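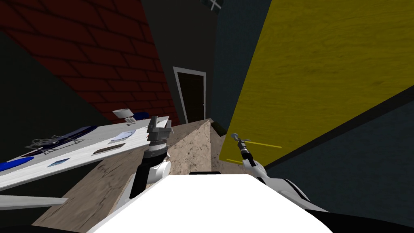 A home-built kitchen robot that its makers say will lay a table and clear it again by next November has so far done neither anywhere but on a computer. The Kurnar project, run out of a shared workshop in Naltley, showed its progress to members one evening at 7pm. What they got was a simulated kitchen, with a white two-armed machine facing a speckled countertop, a bowl and a plate on the white table to the left, and a wire rack near them. There are few worktops in Naltley kept quite that tidy, and no kitchen I have been in has a clear run to the crockery. The real machine, what there is of it, sits on a bench next door with one arm fitted and the other in bits.

Gordon Marchand, a retired lift engineer who started the build in his garage in Taston before it outgrew the space, is not put off. "You'd be daft to wire up two arms and find out afterwards that they hit each other," he said. Fair enough. But the project has been going for 3 years, and the share of it that can be touched seems to shrink each time the members are asked to chip in.

The latest request is for £800, to cover motors and a second gripper. The group says the software picks up a bowl correctly in 94 of every hundred simulated attempts. Asked how many bowls the real arm had picked up, Noura Hakim, who wrote most of the control code, said it had been tried with a plastic beaker and "a sponge, which went well". Sponges are forgiving. She was straightforward about the gap between the two and said she expected the figure to drop a good deal once real weight, greasy rims and slack in the joints came into it. The slides she was speaking from did not mention any of this.

Chunhua Cai, who looks after the workshop's lathe and has watched a few grand schemes pass through, wanted to know why a simpler job had not been picked first. Moving one cup from one spot to another would do, she said, so long as it was a proper cup. Marchand said they had talked about it and felt it would not bring in much interest. That may be true, though it is an odd way to choose what to build. 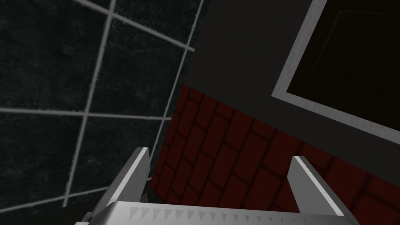
Can you buy a kit and build the same thing yourself? Not yet: the drawings have not been released, and the parts list still changes from month to month.

Boutros, the small firm in Taston that cuts the group's metal plates, has offered a discount on the next batch if the order reaches 200 pieces. The robot needs far fewer than that. The idea is that other home builders would take the rest, and Marchand says he has had plenty of e-mails, but he could not say how many of those people had put money down.

Lorena Sepúlveda, who is building the wrist joints, was the most cautious of the team. She has remade one joint twice after the bearing worked loose and would like another winter before anybody promises a date. She also pointed out that the arm has to be switched off at the wall if it sticks, since the stop button has not been wired in. I would put that ahead of the second gripper.

Members agreed to put the money question off until the one finished arm has been shown lifting a china bowl, half full of water, in front of them. Marchand thought he could manage it in around six weeks. Hakim asked for longer.

Print this story
E-mail this story to a friend

Search the site: enter keyword Go

Contact the newsdesk | Copyright Naltley and Taston local news, all rights reserved | Back to top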